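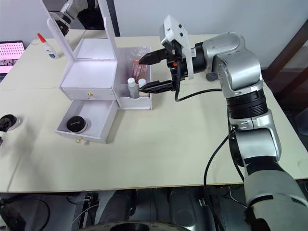

The tabletop vanity with its lower drawer open and the compact inside.

Progress report to Mareike Steinbach, Furnival
Small storage trial, vanity and open box
Prepared by Tarun Bajpai

You asked whether the small vanity earns its place in the Foltham starter kit. My answer so far is maybe, and I would hold off on ordering the 24 we penciled in for March.

The case for it is easy to make. It has a mirror and two drawers, and it takes up little of the table. Phyllis Sowerby likes it and says people will use a drawer if it sits right under the mirror. I'd like to see that hold up for longer than a week. The compact suits the lower drawer well enough, but one compact is hardly a test of anything.

The bottles are my main complaint. In the layout we are trying, the two white ones stand in the small open box beside the vanity, with the bagged orange items propped behind them. So we are paying for a piece of furniture and then adding a box to do part of its job. Jamie Bloxham thinks the pair should be budgeted as one item. Fine, but then the cost should be shown that way too.

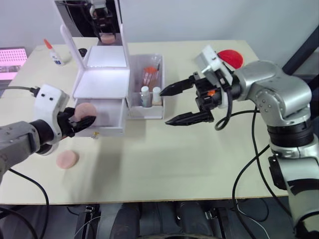 Pink sponge puffs by the open drawer, one held upright and one flat on the table.

Puffs are the other open question. Malcolm Dawber wants them kept in the drawer. I have no better idea – though I don't love soft sponges sharing space with a hard case, and the plan gives no rule for it. The glue bottle also needs a home away from the cosmetics.

We have used 2 of the 8 sessions you funded. I'm asking to keep the remaining money where it is until the layout has had 90 days of ordinary use. Phyllis will send the revised item list separately.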